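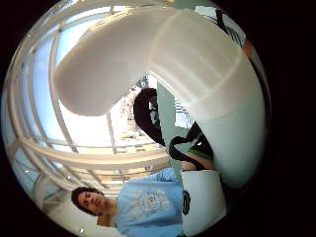 Help > Renting > Skirport Hall

By Frøydis Hedlund, August

Can I book the hall for one evening?
Yes. The shortest booking is 6 hours, and the hall closes at 11 p.m.

How many guests are allowed?
80, including children and catering staff.

Is there a deposit?
Yes, $1,000. We return it by check after the keys come back.

Can I bring my own food?
Yes, but the kitchen has no oven. Ask Prakash Thampi for a list of caterers.

Last updated: August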